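Gesby recalls flue dampers on Porkix pellet boilers

Heating equipment maker Gesby has begun replacing the flue damper on its Porkix line of pellet boilers after service reports of dampers sticking partly closed during long low-load operation. The notice went to installers in February and covers units sold with the original stamped-steel damper plate. Boilers fitted with the later cast plate are not affected.

According to the notice, the fault develops when the boiler runs for extended periods at minimum output. Flue gas temperature falls, tar and fine ash settle on the damper spindle, and the plate no longer returns to its fully open position when the controller calls for full fire. Draft drops, the flame sensor reads low and the boiler goes into lockout. Gesby lists error code 11 as the usual indication. A unit in this state will restart after a manual reset but will normally lock out again within the same heating cycle.

The company says no unit has been found to leak flue gas into a boiler room. It nevertheless asks owners to confirm that a working carbon monoxide alarm is installed in the room, and to leave the boiler off if the alarm sounds or if the lockout repeats after one reset.
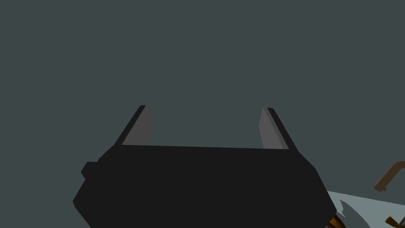 Installers contacted through the Ninix service network were less satisfied with the timing. One said that the damper should have been changed before the heating season, and that cleaning the spindle, as advised in the earlier service letter, only put the fault off by a few weeks in houses with an oversized boiler.

Gesby's reply to the network states that the earlier advice was correct for the information available at the time, and that the cast plate had not then completed cycle testing. The new part has a larger clearance at the spindle bearing and a stronger return spring. The actuator, wiring and controller are unchanged. It runs on the same 230 V supply and needs no new software.

Replacement takes 40 minutes with the boiler cold. The work includes removing the rear cover, disconnecting the flue pipe at the first joint, exchanging the damper assembly and fitting a new gasket. The old gasket must not be used again. After reassembly the installer is to measure draft at minimum and full output, enter both readings in the service log and return the old assembly with the serial number of the boiler. Parts and labor are free of charge for all affected units, including those out of warranty.

Assemblies are being shipped from the Lapiņa warehouse, with homes that have no second heat source served first. Orders placed through Ninix are filled within 3 working days while stock lasts. Owners who buy direct should contact the installer named on the commissioning sheet.

Until the part is fitted, Gesby recommends setting the minimum output one step higher in the service menu and switching off night setback. Both settings raise pellet use slightly. The serial number is on the plate behind the lower front door, to the left of the ash drawer, and the damper type is stamped on the actuator bracket.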